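Steaming Buns at the Table: Speaker Notes
Zarmeena Dogar, Mernholm Kitchen Skills Program 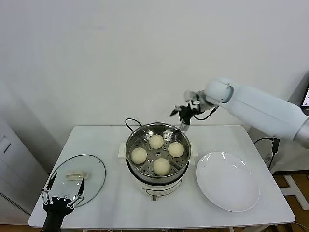

How far apart should buns sit on the tray?
Leave at least two fingers' width on every side, and keep the middle of the tray open when steaming a small batch.

Opening remarks
Welcome the group and thank Adeel Bugti for preparing the dough. Remind participants that the session covers steaming only. Mixing and proofing were addressed in June.

Spacing
Refer to the four buns on the perforated tray, set in a loose diamond. Steam rises through the small holes and needs room to pass between them. Buns that touch will join and tear when lifted. Pause for questions.

Water
State the quantity clearly: 600 milliliters in the base of the pot for a batch of this size. The water must remain below the tray. For the larger Wamano recipe, refer participants to page 2 of the handout.

The lid
The glass lid lies flat to the left of the cooker until it is needed. Ask participants to lift it away from the face – steam escapes at the far edge first. A folded towel under the lid will catch drips.

Timing
Buns made with 425 grams of flour, divided evenly into eight, require around 12 minutes. Turn off the heat and wait a further 2 minutes before uncovering. Stress this point, as early uncovering is the usual cause of wrinkled tops.

Serving
Have a wide plate within reach on the right before the lid comes off. Transfer the buns one at a time – tongs are acceptable if the grip is light.

Distribute the handout and invite participants to their stations.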